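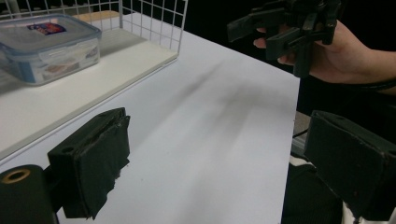

Wolfram Wunderlich me dijo que no tirara nada hasta haberlo tenido desmontado sobre la mesa una semana entera, y yo, que soy de gatillo fácil con el cubo de la basura, le hice caso a regañadientes. Hablábamos de mi vieja cafetera, una Nistent heredada de mi tía que llevaba desde diciembre goteando por donde no debía. Así empezó mi afición a reparar cosas en casa, que ya me ha costado un par de uñas negras y una discusión seria con mi hermana (la historia del secador la dejo para otro día).

La cafetera tenía una junta reseca, nada más. Una goma de nueve céntimos, se lo juro, que tardé casi un mes en encontrar. En la ferretería Chávez me sacaron una caja de zapatos llena de juntas sin etiquetar y me dejaron probar todas las que quise, apoyada en el mostrador y estorbando a medio barrio. ¡Qué felicidad de sitio! Salí de allí con la junta, con dos muelles por si acaso y con un destornillador de punta finísima que todavía no sé para qué sirve.

Luego me vine arriba, claro. Me apunté al taller de reparación que montan en Stetmont, una antigua imprenta con unos ventanales enormes y una calefacción bastante caprichosa. La primera tarde me sentaron al lado de Kanokwan Inthanon, que estaba resucitando una radio de válvulas con una paciencia que yo no he tenido en mi vida. Le pregunté cuánto llevaba con ella y me contestó que no pensaba echar la cuenta, que se le quitarían las ganas. Me pareció una respuesta estupenda y la uso desde entonces para todo, incluida la declaración de la renta.

De dinero también hay que hablar, porque a mí me lo pregunta todo el mundo. Cambiar mi lavadora por una nueva me salía por 830 euros con el transporte. Las escobillas del motor me costaron 27, más una tarde tirada en el suelo de la cocina con la linterna entre los dientes. Ahora bien, no siempre sale tan redondo: con la aspiradora Veltard me empeñé, compré una placa equivocada, compré después la buena, y al final la muy desagradecida sigue apagándose cuando le da la gana. En talleres he visto presupuestos de hasta 600 euros por aparatos que nuevos cuestan poco más, y ahí entiendo perfectamente que la gente se rinda.

Éabha Ó Briain, con quien comparto mesa y galletas en el taller, defiende que lo primero que hay que comprarse es una bandeja con compartimentos para los tornillos. Yo usaba una huevera. Funciona, pero se vuelca, y buscar un tornillo negro debajo de la nevera a las once de la noche es una experiencia que no recomiendo. También aprendí a hacer fotos con el móvil antes de soltar cada cable, y a escribir en un papelito de dónde sale cada pieza, con letra legible.

Lo siguiente es la máquina de coser. Tengo el pedal abierto encima de un periódico, el manual en alemán y a Wolfram prometiendo que me lo traduce por teléfono en cuanto encuentre las gafas.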